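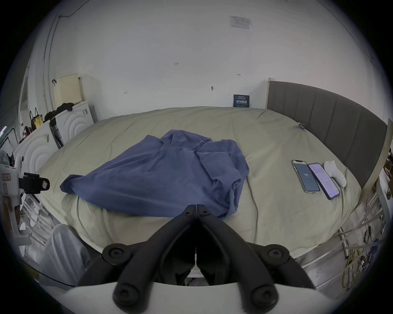 Two-finger hand-held gripper in use at a bed, with a crumpled cloth on the duvet.

Namcombe Hand-Held Gripper, School Set
Item number: 221
Supplier: Matos Educational Equipment
Suitable for: secondary school robotics classes, after-school clubs, competition teams
Page last revised: April 6, 2020

Overview

The Namcombe School Set allows students to show a household task by hand and to record it in a form that can be used later in programming work. The student holds the gripper, performs the task, and saves the recording. A robot arm is not needed for the first part of the course. Schools that already own an arm may use the recordings with it in the second part, subject to the notes on compatibility given further down this page.

The set was prepared for use with the Sodness Home Tasks course and is the standard equipment for the Vornamcombe Student Challenge. It may also be purchased by schools that follow neither program. The set is sold to schools, colleges and registered clubs only.

What the set contains

Hand-held gripper with two jointed black fingers and a white housing
Camera module and mounting bracket
Spare finger pads
Spare pivot screws with caps
Charging cable
Memory card
Carrying case
Teacher guide, printed
Student workbook, master copy for duplication

A robot arm, a computer and the practice objects are not supplied. The teacher guide includes a list of practice objects that most schools will be able to gather from home or from the lost property box.

Description of the gripper

The two fingers open and close together from a central hinge. Closing force is set by the student's own grip, and a stop inside the housing limits how far the fingers can travel. The pivots are covered by round black caps, which should be in place whenever the gripper is in use. If a cap is lost, the gripper should be put aside until a replacement has been fitted.

The camera module attaches to the bracket and records the fingers and the area in front of them. Recording begins when the button at the back of the housing is pressed and ends when it is pressed again. The memory card supplied holds up to 3000 short recordings. Students should name each recording in the workbook at the time it is made. Unnamed recordings are difficult to sort afterward, and the course does not set aside time for this.

Use in the classroom

The course is written for a class of 24 students working in small teams. One gripper is shared by each team, with the members taking turns as operator, recorder and setter. The setter puts the objects back in position between attempts. Schools with larger classes are advised to order additional grippers instead of enlarging the teams.

There are 20 lessons. The early lessons deal with rigid objects on a table, such as cups and boxes. Cloth is introduced in the middle of the course and is usually found to be the hardest part. A shirt or towel does not keep its shape, and two attempts that feel the same to the operator may look quite different when the recordings are viewed side by side. Teachers should allow extra time for this unit.

The final unit moves away from the table and into a furnished room. Students may work at a bed, a couch or a kitchen counter, at school or at home with the written consent of a parent or guardian. The following points apply to all work in furnished rooms:

Cables must be kept clear of the area where the operator stands.
Phones may remain within view only if the owner agrees, and the screens should be locked.
Mail, medicine, family photographs and papers showing names or addresses must be put away before recording.
Other people in the room must be told that a camera is in use.
An adult must be present in the building.

Soft furnishings are permitted as a working surface. Operators should approach the cloth from above and close the fingers on a raised fold. Pressing the fingertips hard into a mattress or cushion puts strain on the lower joints and is not covered by the warranty.

Use in competition

The Vornamcombe Student Challenge is open to teams from schools and clubs that hold at least one School Set. Teams submit recordings of a set household task together with a written report. The report carries more marks than the recordings. Judges look for a clear account of how the task was divided into steps, what was changed between attempts, and why certain recordings were left out.

For the cloth task, teams choose one garment or towel and keep to it. The starting position must be crumpled. It is not acceptable to press or fold the item in advance. Other objects may be present on the working surface, and teams that include them are asked to state whether they were moved during the attempt.

Grippers used in the Challenge must be unmodified, with the exception of the finger pads. Teams may make their own pads from any soft material that does not mark or damage the object. Homemade pads must be described in the report, with a drawing.

Entry forms are sent to the school contact named on the original order. Clubs that have changed their contact should inform the supplier before applying.

Compatibility

Recordings are saved as ordinary video with a separate file giving the opening of the fingers at each moment. Both can be opened on school computers without special software. The Sodness course software is required for the exercises in the second half of the workbook and is licensed separately.

The Namcombe gripper fits the Matos bench arm by means of an adapter plate, sold separately. Use on arms from other makers is possible but is not supported, and the supplier is unable to advise on it. Schools that intend to mount the gripper should read the section on guarding in the teacher guide. Students must not stand within reach of a powered arm.

Care and maintenance

Wipe the fingers and housing with a dry cloth after each session. Do not use solvents. Check the pivot screws before each lesson and tighten them by hand with the key supplied. Lint collects at the central hinge after work with towels and bedding and should be removed with a small soft brush.

Store the gripper in its case with the fingers closed and the camera module detached. The battery should be charged at the end of each term and again before first use in the new one.

Warranty and repair

The set is covered against faults in materials and assembly during the first school year after purchase. Finger pads and cables are treated as consumable items. Damage caused by dropping, by overtightening the pivots, or by use on an unsupported arm is excluded.

Grippers returned for repair should be sent without the memory card. Schools are responsible for removing student recordings from any equipment that leaves the premises.

Ordering

Orders are accepted on a school purchase order or by account. Please quote item number 221 and state whether the set is to be used for the course, for the Challenge or for both, so that the correct papers can be enclosed. Additional grippers, adapter plates and finger pads may be added to the same order.

A loan set is available to schools considering a purchase. Loan sets are issued for one half-term and must be returned complete, with the workbook master copy, in the original case. Delivery to the school is included. Return carriage is paid by the borrower.

Related items

Namcombe Gripper, single, without case
Namcombe Finger Pads, assorted
Adapter Plate for Matos Bench Arm
Sodness Home Tasks, class license
Sodness Home Tasks, teacher guide, additional copy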